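Brandisham Touch Rugby League - Frequently Asked Questions

Who can play?

Anyone aged 16 or over. You don't need to have played before, and you don't have to live in Brandisham. Under-18s need a form signed by a parent or guardian, and we must have it before their first match.

When and where are the matches?

Wednesday evenings on the Avholm Road pitches. Kick-off times are 6.30pm and 7.20pm. The season starts in March and each team plays once a week. Fixtures go up on the website on the Friday before.

How long is a game?

Two halves of 20 minutes with a short break between them. The clock doesn't stop for substitutions or for lost balls. If a match starts late because a team isn't ready, the time comes off the first half.

How many players do we need?

Six on the pitch and up to 14 in the squad. You can start with four, but fewer than that and the match is awarded to the other side. Mixed teams must have at least 2 women on the pitch at all times.

What should I bring?

Boots with moulded studs or astro trainers. Metal studs and blades are not allowed. Bring a drink, and a warm top for when you're off the pitch. Jewellery has to come off before you play, and taping over rings is not enough.

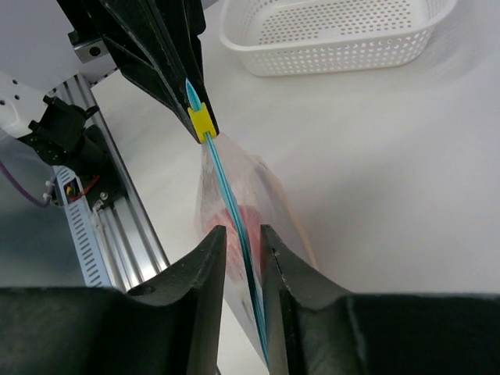 Shirts need a number on the back. It doesn't have to be printed - tape will do for the first two weeks - but the referee has to be able to read it. If both teams turn up in the same colour, the team listed second wears bibs.

Is there any tackling?

No. A touch with one hand anywhere on the body, the ball or the clothing counts. Hard touches are penalised, and a second one from the same player means time in the sin bin. After six touches the ball goes over to the other team.

How does the table work?

Three points for a win, two for a draw and one for a loss. A team that forfeits gets nothing, and the match goes down as a 5-0 defeat. Teams level on points are split by try difference, then by the result between them.

What happens at the end of the season?

The top 4 teams in each division go through to finals night. First plays fourth and second plays third, with the winners meeting in the final. The winners of Division One receive the Sundqvist Shield, and the bottom two in that division go down.

Can we borrow a player from another team?

Yes, up to two per match, as long as they come from the same division or lower. Tell the referee before kick-off. Borrowed players can't be used on finals night.

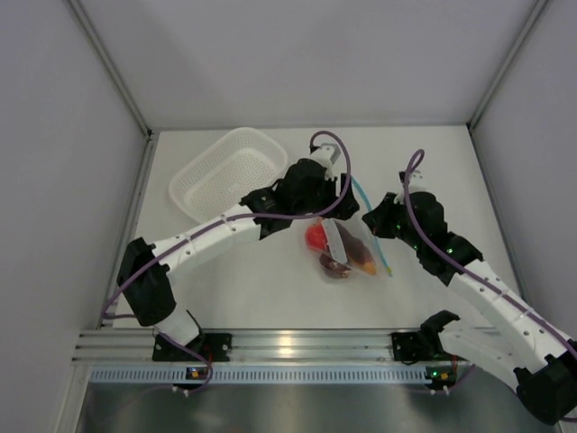

Players can change teams once during the season. Send us both captains' names and we'll update the squad lists, normally by the following match night.

What if the weather is bad?

We decide by 4pm and text all captains. If you haven't heard anything, the match is on. We play in rain, but frozen pitches and lightning mean everything is called off. Postponed matches are moved to the spare week if there is one - otherwise they are recorded as a draw.

Where do I park?

Use the Fliltine Lane car park and walk through the gate by the tennis courts. Please don't park on the verge.

Who do I contact?

Lech Tomaszewski looks after fixtures and team entries. Use the contact form and put your team name in the subject line. Questions about a refereeing decision should come from the captain, the day after the match at the earliest.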